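Section 4: Mixing and Feeding Your First Nutrient Solution

Your Varma countertop garden is assembled, the pump hums, the lamp comes on when you press the button. Now for the fun part! Feeding is what turns a tub of water into a salad, and once you've mixed a batch or two you'll be doing it while the coffee brews.

Read this section all the way through before you open the bottles. The first mix takes a little patience and after that it's easy.

4.1 What you need

- Zokard Grow A and Zokard Grow B (both bottles are in the starter box)
- A measuring cylinder marked in milliliters
- A clean bucket or large pitcher with a pouring lip
- A long spoon or stirring stick that you don't use for food
- The pH test strips from the accessory pouch
- An old towel for the counter

Tap water is fine for most homes. If yours is very hard (white crust in the kettle is a good clue), use filtered water, or half filtered and half tap. Don't use water from a softener. Softened water carries salt, and lettuce really hates salt.

4.2 Mixing the batch

1. Let the water come to room temperature. Cold water straight from the faucet shocks young roots.

2. Pour 20 liters into the bucket. If your bucket is smaller, mix two half batches and halve the nutrient amounts as well.

3. Shake Grow A hard. There is often a layer of sediment at the bottom and you want all of it back in the liquid.

4. Measure 60 ml of Grow A, pour it into the bucket and stir until you can't see any streaks.

5. Rinse the cylinder with plain water.

6. Shake Grow B, measure 60 ml, pour and stir again.

7. Leave the bucket to stand for 20 minutes, then test the pH as described in 4.4.

CAUTION: Never pour Grow A and Grow B together undiluted, even for a second. They react and form a chalky grit that plants can't take up and that will clog the pump filter. If it does happen, throw the batch away and start over.

CAUTION: Keep both bottles away from children and pets. If concentrate gets on your skin, wash it off with plenty of water.

4.3 Reading the cylinder

Set the cylinder on a level surface and bring your eye down to the liquid. The surface curves a bit where it touches the wall, so read from the bottom of the curve. Turn the cylinder until the numbers face you the right way around, and check which mark is nearest the amount you want before you start pouring.

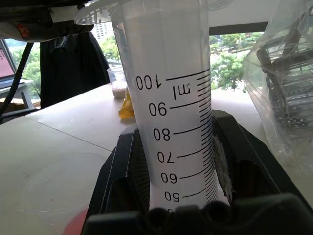 Milliliter scale seen through the far wall of the cylinder. The numbers read backward from this side.

Pour slowly for the last few milliliters. If you overshoot, tip a little out into a spare cup, and please don't pour it back into the bottle - one drop of dirty water can spoil the whole thing.

Note: Being off by a milliliter or so does no harm at all. Plants are wonderfully forgiving at this strength.

4.4 Checking the pH

1. Dip a test strip into the mixed solution for 2 seconds and shake off the drips.

2. Hold it next to the color chart in good daylight.

3. Look for a match between 5.5 and 6.5. Most herbs and greens are happy anywhere in that range.

4. If the reading is too high, add Sekar pH Down, two drops at a time. Stir well and test again with a fresh strip.

5. If it is too low, swap out a liter of the mix for plain water, stir, and test again.

Be gentle with the drops! It's easy to race past the range and then spend half an hour chasing the number back and forth.

4.5 Filling the tank

1. Switch the pump off and unplug the lamp.

2. Lift the corner cap on the grow deck. You don't need to move any plants.

3. Pour the solution in until the float reaches the green band. Stop there. The roots need the air gap above the water as much as they need the water.

4. Close the cap, plug the lamp back in and restart the pump. You should hear a short gurgle and then a steady trickle.

5. Press and hold the FEED button until the light blinks. This resets the reminder.

Pour any leftover mix into a lidded jug and keep it somewhere cool and dark. It's great for topping up during the week, and houseplants love it too.

4.6 Seedlings and hungry plants

Fresh sprouts get half strength: 30 ml of each bottle to the same amount of water. Move up to the full dose once they have two pairs of true leaves. Basil in full swing can take a bit more, and so can dwarf tomatoes once they flower. Go up in small steps and watch the leaf tips. Brown, crispy tips mean the mix is too strong, so top up with plain water for a few days and let things settle.

Pale new leaves usually mean the opposite. Check the date of your last feed before adding anything, though. A tired batch is a far more common cause than a weak one.

If you're starting a winter garden in November or later, expect slower growth near a cold window. Pull the unit away from the glass and leave the feed as it is.

4.7 Cleaning up

Rinse the cylinder, bucket and spoon right away and let them drain upside down on the towel. Dried nutrient leaves a crust that hides the lines on the scale. Warm water and a soft bottle brush will shift it. Skip the scouring pads and the dishwasher.

For replacement bottles and strips, see the Cirkov parts list in Section 9.

Section 4 last revised 14/03/2026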